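4.3 Comparing two grippers on the same table

This section explains how to compare the Brellum two-finger gripper with the Drenis gripper on one arm. Please complete section 4.2 (mounting and cable check) before you begin.

Caution: Keep the emergency stop in reach of your hand during all steps. Do not put your hand under the gripper while the arm is powered.

1. Clear the table and wipe it. Dust changes the friction, and then the two results can not be compared.

2. Choose the objects. We recommend to mix round fruit with bottles and one cup, because the width and the surface are very different. A peach or a mandarin will show quickly if the closing force is too high.

3. Place two baskets at the back edge of the table. Leave one side of the table free, so the arm has a place to wait.

4. Move the arm to the waiting position and open the gripper fully. In the controller, save this position under the name START.
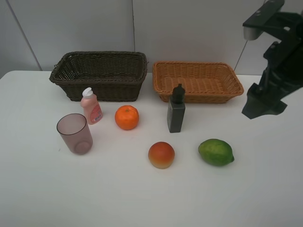
5. Set the closing force to 21 N for both grippers. Do not change it between the first and the second gripper, also if one of them drops an object.

6. Run the program PICK_TEST. It makes 48 picks and stops by itself. After each pick, put the object back by hand only when the controller shows PAUSED.

7. Save the log file. Then change the gripper, repeat the mounting check, and run the same program again.

Note: The Hanura controller waits 700 ms after closing before it lifts. If a smooth bottle slides during the lift, you can make this time longer, but the maximum is 3000 ms. Use the same value for both grippers.

Note: Replace soft fruit when the skin is damaged. Juice on the finger pads must be removed with a dry cloth before the next pick.

For how to read the log file, see section 4.4.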